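Sobre a Plelwood

A Plelwood projeta e fornece mesas, cadeiras e pequenos acessórios para salas de reunião, refeitórios e áreas de convívio de empresas. A atividade começou como oficina de reparação de estofos, dirigida por Musa Tijani, e passou ao fornecimento de conjuntos completos quando os clientes começaram a pedir mesa e assentos no mesmo orçamento.

O que fazemos

O trabalho divide-se em levantamento, proposta e montagem. No levantamento medem-se o vão das portas, a distância entre paredes e a posição das luminárias. Este último ponto conta sobretudo nos tampos brilhantes, que refletem a luz do teto. A proposta segue com planta cotada e amostras de tecido. A montagem é feita pela nossa equipa e fica concluída com a verificação do nivelamento.

Mesas compridas

O formato mais pedido é a mesa comprida de uso misto: reunião de manhã, almoço ao meio-dia, trabalho individual à tarde. Recomendamos acabamento claro com padrão de mármore e cadeiras estofadas em azul-marinho com vivo claro nas costuras de contorno. O vivo delimita a peça e facilita o alinhamento do tecido quando é preciso substituí-lo.

Sobre o tampo convém manter poucos objetos -- um tabuleiro branco de rebordo levantado, um pratinho para fruta, um vaso pequeno com ramos secos. As mesas de apoio, também brancas, ficam encostadas ao lado, para papéis e conversas curtas.
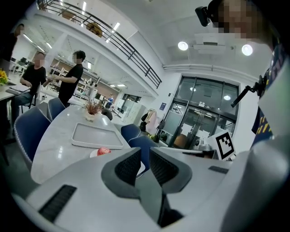

Equipa

Musa Tijani: direção e orçamentos.
Morenike Aliyu: desenho técnico e plantas.
Ekaette Okoro: estofos e amostras.
Ewan Innes: montagem e assistência.

Prazos e garantia

O prazo normal de entrega é de 5 semanas após aprovação da planta. A garantia é de 3 anos para estruturas e tampos. Os tecidos seguem as condições do respetivo fabricante. Até dezembro passado tínhamos 385 conjuntos entregues, incluindo os da linha Clisari, entretanto descontinuada -- as peças de substituição desta linha continuam disponíveis por encomenda.

Limpeza dos tampos

Pano macio, água e detergente neutro. Não usar abrasivos nem produtos com amoníaco. Secar no sentido do comprimento.

Página revista em 08/10/2018.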